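Re: [handheld-demos] Power strips again, and how you hold them

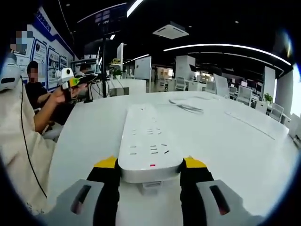
Power strip clamped by its long sides, cable still on the table behind it.

Hi all,

Mirela Brito wrote:
> We've got 2429 demos in the Skarkwood set now and the policy still
> fumbles anything long and thin. Are you lot gripping across the
> width or at the end? And do you tidy the cable away first? Ours
> were all recorded in December by whoever was free, so it's a right
> mixture.

Across the width for us, every time, fingers on the long sides and the strip running away from you. We did try end grips when we started and I hated them. The thing swings about as soon as you lift, your wrist goes chasing after it, and then you've taught the robot to chase as well! (I had some 7 of those in a row one afternoon and binned the lot.)

On the cable, I'd leave it out. We used to clear everything off the table and the Hikon arm was lovely until the first time it met a bit of flex, at which point it just dithered. Now we drop the cable down any old how between takes, a few loops is fine, and only start again if it has got under the strip.

The other thing I'd look at is speed. I'm a terrible one for rushing the approach when I've got a colleague recording next to me, and you can see it in the replays, a sort of lunge at the end. Maeng's notes say to pause for 2 seconds before closing. That feels like an age when you're standing there but I've come round to it, or at least to a good slow breath.

Does your mixture have names against it, Mirela? If you can split it by who was holding the gripper I'd train on just the two steadiest people and see what you get before recording any more. Happy to run it through Flovorer this end if you can put the files somewhere I can reach, mine's sitting idle till the new fingertips arrive.

Also, does anyone have a decent way of marking a failed take without putting the gripper down? I keep forgetting which ones they were by the time I'm back at the keyboard.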